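PC cleanup thread, because the old black tower finally got its turn on the table this Tuesday and I have thoughts 🧵
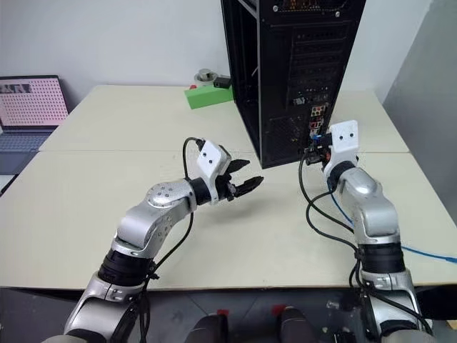
Been putting this off since January. It's the family machine, it goes by Drelia (my niece named it when she was four), and it has been living under a desk next to a radiator and a very fluffy rug.

First thing I do now, every time: write down which cable goes in which port. Last time I trusted my memory and spent a whole evening with no sound.

Ports on the back are the part everybody skips. Soft dry brush, top to bottom, then a puff of air. Go easy on the blue plugs, mine like to hang on. Hold the plug, never the cord!

The slot covers and the mesh down low are where the fluff goes to live. I did the mesh with an old makeup brush and it worked way better than the 18 dollar "tech brush" I bought from Grikoma – sorry Grikoma.

Panya Thammasiri asked if I vacuum the inside. Nope. Canned air in short bursts, and I hold the fan blades still with a finger so they don't spin like crazy.

Also found 388 unread emails when I booted it to back things up first (do the backup FIRST). Deleted most of them. Kept the one from Decha Jaidee with the noodle recipe.

Oh, and use a big table if you have one. I used to do this on carpet and lost so many tiny screws. They go in a muffin tin now, one cup per panel.

Next up is the cable mess behind the desk. If anyone has a favorite kind of label that doesn't peel off after a month, tell me, I'm ordering tonight.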